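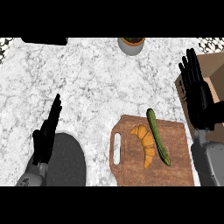 Most of the rules I follow for writing tabletop tasks came out of arguments over single words, and the word that has cost me the most time is "on." A task sheet says the item must be on the board at the start and in the box at the end, and everyone signs off because everyone knows what "on" means. Then you get a start state like the zucchini next to the croissant. Its stem end is on the cutting board and its rounded end hangs past the top edge over the counter. One reviewer passes it, one reviewer fails it, and both of them can point at the sheet. The croissant never starts an argument.

I have been keeping the task rules for our simulated kitchen set since June, when Rosaire Sandhu handed me the folder and moved over to the hardware side. The folder had 9 documents in it and some of them disagreed with each other. I have it down to one document now, which we call the Flastum sheet after the project, and I want to write down what is in it and why, partly so I can find it again.

Start states

A start state is valid if a person who has never seen the task could look at it and say which item goes where. That was Rosaire's wording and I left it alone. What I added is a test for "on." An item is on a surface if the surface holds its weight after the simulator has been left to settle. Overhang is allowed. If the item touches two surfaces at the end of settling, the sheet has to name the one that counts.

We used to require that the whole outline of an item fall inside the outline of the board. It sounds stricter and cleaner, and it threw out a lot of good scenes. Long vegetables failed all the time. A real person putting a zucchini on a cutting board doesn't line it up with the wood. I dropped that rule the second week and have not missed it.

Settling time is 100 simulation steps with the arms parked. I don't have a deep argument for the number. Shorter than that and round things were sometimes still rolling when the episode began, and longer just made the batch slower.

Spacing

This is the part where I changed my mind. The old rule asked for a finger's width of clear surface between any two items, so the hand always had somewhere to go. When the items are nearly touching, the thumb or a fingertip can push the neighbor while closing on the target, and then you have a question about whether moving the neighbor is a failure.

I thought the answer was to keep the gap rule. Tu, who runs most of the replays, thought the answer was to allow close items and score the neighbor. We went back and forth on it for a while. Tu pulled 1,132 old start states and sorted them by whether they met the gap rule, and the ones that met it looked like a store display. Everything was spread out evenly. I gave in after scrolling through the first few pages.

So the current rule says that close items are allowed, contact is allowed if it is stable after settling, and the sheet must say what happens to the item that is not the target. There are three choices. It may move freely, it may move but must stay on its surface, or it may not move more than a stated distance. The writer has to pick one. Leaving it blank sends the sheet back.

I prefer the middle choice for food on a board. If you pick up one thing and nudge the one beside it a little, no one in a kitchen would mind. If you knock it onto the counter, they would.

Containers

An open box needs more care than it looks. "In the box" has the same trouble as "on the board," with walls added. Our rule is that the item's center has to be inside the walls and below the top edge, and the hand has to be clear of the item when we check. We check twice, once when the hand opens and once after settling. An item balanced across the rim can pass the first check and fall out before the second.

If the box has flaps, the sheet says whether they start open or closed and whether the robot may touch them. If the box may slide, say so. I once scored a whole batch as passed and then found that in a good number of them the forearm had shoved the box most of the way off the counter. The item was in the box, so by the rule it was fine, and it was my rule. Boxes now get the same three choices as any neighbor.

Two hands

Both hands begin empty and off every surface, with nothing between the fingers. The sheet does not say which hand to use unless the task is about that. Early on we wrote things like "use the right hand to pick up the item," and it made a mess whenever a scene was mirrored or the item landed on the other side. Now the sheet gives the result and lets the operator or the policy choose. If a handoff is wanted, the sheet says "pass from one hand to the other" and nothing more.

A hand that is not doing anything should still be watched. I count contact from the idle arm the same way I count contact from the busy one. People forget that and only look at the side where the action is.

Things that are not part of the task

Plants, mats, plates, whatever else is on the counter. We call these fixtures if they can't move and clutter if they can. The old folder used both words for both things. Every sheet now lists the clutter by its plain name and gives one line for all of it, usually "must stay on the counter." Fixtures don't get listed.

I was asked at a meeting in Drarkelville whether clutter should be left out of the training scenes and saved for testing. I don't think so, but I also don't think it belongs in a rules document. It is a choice about the data, and the sheet should work either way. Same goes for textures. If somebody wants to swap the marble for something plain, no rule should have to change.

Naming

Use the name a shopper would use. Zucchini, croissant, cutting board, box. The asset library we get from Pludach has its own names with long tails of letters on them, and those stay in the config and never go in the sentence. If two items could share a name, add a word that a person would add: "the green cup," "the larger box." Don't add a word if there is only one of the thing, because then the reader goes looking for the other one.

Pick one name and stick with it through the whole sheet. I had a sheet where the same object was a board in the first line, a tray in the second and a platter in the success condition. The writer was trying to keep it from sounding dull. Dull is fine here.

Review

Two people read every sheet, and neither of them wrote it. They each get the start state and the sheet and mark 7 saved endings as pass or fail without talking to each other. If they disagree on even one ending, the sheet goes back with that ending attached. The writer fixes the wording and it goes around again with a fresh pair if we have one.

This is slow. I have been asked to cut it down to one reader, and I said I would if the disagreement rate dropped, and so far it hasn't dropped enough. Most of the disagreements are still about "on" and "in," with "next to" coming up behind them. I have not written a rule for "next to" that I like. The current draft gives a distance measured from the nearest edges, and it works for cups and fails for anything long and bent, where the nearest edge may be a tip and the rest of the item is pointing off somewhere else.

Rosaire's suggestion was to stop using "next to" as a success condition at all and only allow it in start states, where it is just a description. I am trying that for the next batch. If you keep a document like this one and have a wording for "next to" that holds up with two readers, leave it in the comments and I will run it through the same endings as ours.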